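Two finger or suction for plates in a rack?

Fulesico
Posted Saturday, 8 replies

Trying to pick a gripper for unloading plates out of a wire rack, one at a time, front one first. Got a parallel two finger (Niklow, 70 mm stroke) and a single suction cup on loan. Fingers keep catching the rim of the plate behind. Suction is fine on the middle of the plate, then peels off on the tilt. Fixed camera, same spot every run. 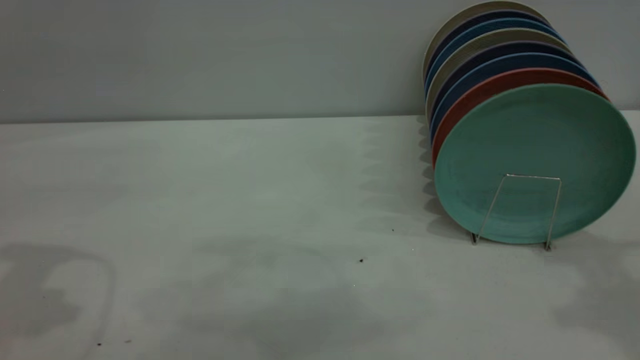 Start position, teal one goes first

Which would you stick with? Budget 3000 all in, already spent 1192 on the arm mount. Shadows on the table any problem for the camera do you think?

Nenance
Fingers, but thinner tips. The rims are nearly touching at the top left so stock pads wont go in. We filed ours down and come in from the side, low, near the rack wire. Close slowly. Suction on a leaning plate needs a bellows cup, 30 mm or bigger, and pull along the plate's own angle before you lift. Flat cups peel, seen it loads of times.

Shadows: depth wont care much. Colour thresholding might, esp the two navy ones.

honorato_k
suction every time mate

Fulesico
Ordered a bellows cup, will try both and report back. Didnt think of the pull angle, was lifting staight up.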